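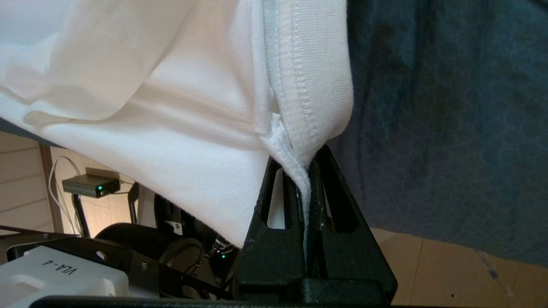 Kandska would never hold past November, the ferryman told us, and he said it kindly, the way you might tell a child that the dog was old. We had 200 men inside the walls, almost 31 barrels of salt fish, and a well that Hernell's masons had dug for us two summers before, bless them, crooked as it was. The king's letter promised help from Osano within 10 days. I had read it aloud so many times that the cook could say it along with me, pauses and all, and she did, stirring the pot, while across the river they lit their fires.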